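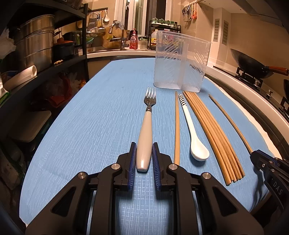

## Re: [manip-list] Grasp centring before close – does it matter for thin handles?

Guoqing Peng wrote:

> Hello all,
>
> We have been training on the first release of your cutlery demonstrations and getting odd failures on thin things. Forks and spoons are fine most of the time. Single chopsticks are much worse. The policy goes to the right place, closes, and pushes the stick sideways with one finger before the other gets there. By then the stick has rolled or turned and the lift fails.
>
> My question is whether you tell your demonstrators to centre the object between the fingers before closing. In some of the episodes the handle sits nicely in the middle, in others one pad is already touching. If both kinds are in there, could that be what we are seeing? Or is it just that the wrist view gives too little to go on when the object is that thin?
>
> Also, is the table always covered? We have a bare top here and I wonder how much of the gap is friction.
>
> Guoqing

Hello Guoqing, and the list,

Short answer: yes, it matters, and more than we thought when we put out the first release. The longer answer follows, with the caveat that Zhiqiang Li is still rerunning the spoon part.

The first release had no rule about centring. People were told to pick up the item and put it in the container, and they did it however they liked. Jingyi Jiang went back through the episodes and labelled the moment just before the fingers start to move in. She used two labels: "centred", meaning a visible gap on both sides of the handle, and "touching", meaning one pad is already against it. The fork at the top of this message is what she calls centred, with a narrow gap either side of the handle and the pads still open. Anything where she couldn't tell was left out.

After that we had 996 episodes of each kind, matched by object, so the two sets had the same mix of forks, spoons and chopsticks. We trained the same policy on each set, with the same settings and the same number of steps, and ran both on the same table.

What we found, by object:

- **Forks.** Little difference. The handle is wide enough that a one-sided push tends to slide it flat across the cloth until the other pad meets it.
- **Spoons.** A small gain for the centred set, mostly when the grasp is near the thin end of the handle. The ceramic ones turn about the bowl when pushed from one side. This is the part being rerun, so please don't quote it yet.
- **Single chopsticks.** A large gain for the centred set. Nearly all the failures of the other policy were the one you describe, where the first finger moves the stick and the second closes on nothing useful.
- **Bundles.** No clear result. Both policies pick up some of the sticks and leave some behind, and we don't have a good way of scoring that.

We then tried mixing the sets. Adding touching episodes to the centred ones made chopsticks worse, even though the total amount of data went up. With 650 centred episodes alone we did better on single chopsticks than with all of both sets together. I would not read too much into the exact point where it crosses over, as we only tried 2 mixes.

On your second question, I don't think the view is the main problem. Waqas Bangash tried a tighter crop around the fingertips and it helped both policies by a similar amount, so the gap between them stayed. It is worth doing anyway if your images are being scaled down a lot before they reach the network.

On friction: every table in the first release has a cloth on it, so the data can't tell you anything about bare tops. Jianguo Xie ran the centred policy on a bare worktop for one afternoon. Chopsticks rolled more and the results dropped, but he changed the lighting as well, so we can't say which did it. If you can put a cloth on yours and run the same checkpoint, that would be a cleaner test than anything we have.

Some practical points if you want to filter your own copy:

1. Label from the last still moment before the fingers close. Going by the start of the approach gives a different and less useful answer.
2. Drop the unclear ones. Jingyi tried guessing on a small batch and disagreed with herself the next morning.
3. Keep forks unfiltered if you are short of data. It costs you nothing there.

The second release (working name Murach) will have about 3,000 episodes, all recorded with the instruction to pause with a gap on both sides before closing. The pause makes each episode slightly longer, and we had to trim it in training or the policy learned to sit and wait over the object. I'll post the trimming script with the labels in December.

Could you send me a few of your failed chopstick runs, whatever format is easiest? I'd like to see whether it is always the same finger that touches first. Ours leaned to the left and we never found out why.

Regards,
Zhiqiang's office, written by Jianguo Xie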